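Lerton Evening Workshop
Handout 5: Looking after the two-arm cell

Welcome back, everyone, and thank you for staying so late on Friday to finish the wiring (I know some of you had a long drive home!). Tonight is all about fingers and pads, the part of the Rajput cell that wears out first and gets the least love, so bring a rag and some patience.

Before you touch a gripper, park both arms, press the stop, and wait 15 seconds. Then look over each finger from the base out to the tip. You want the pad flat all the way along, with no lifted corners and no shiny patches. Wipe it with a dry cloth first, and only use the cleaner if the dry cloth won't do.

After a pad change we always go back to the toy bricks. They're cheap, they have nice square sides, and a tired pad lets them slip long before it drops anything you'd be sorry to break.

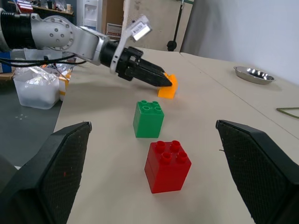
Fig. 1. Brick check on the tabletop, with one gripper at the orange brick.

Run the check one arm at a time, 21 picks each, and write every slip in the Busen log, even the ones that looked like bad luck. Please do the bricks before the soft and awkward things like the cloth or the wire hanger, which will fool you into blaming the pads when the grip point is what's off.

While the arms are moving, keep an eye on the cables at the wrist. They should swing freely and never pull tight at the far end of a reach. If one does, stop, give it a little more slack at the clip, and start that arm's run over from the first pick.
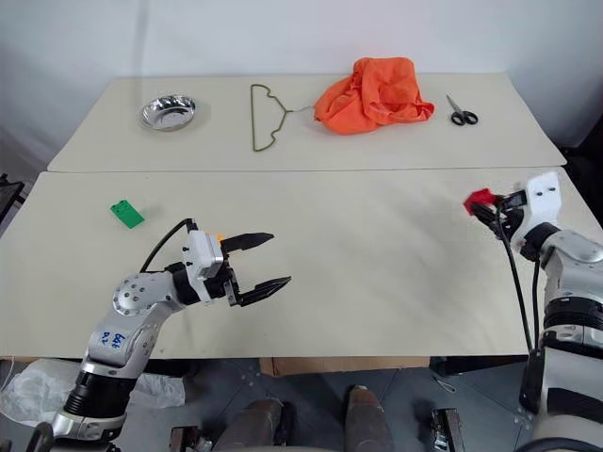
Noman Shaikh wrote in after the last class to ask whether the log could be skipped when only one pad has been changed, and he felt that a handful of picks would tell you enough. It's a fair question, and I went back and forth on it, but I'd still like the full run. A new pad next to an old one grips unevenly, and that's just when slips creep in.

For next time: read the Bruruven pad sheet, and check that the pick counter is reset if yours has gone past 190.

Jinfeng Feng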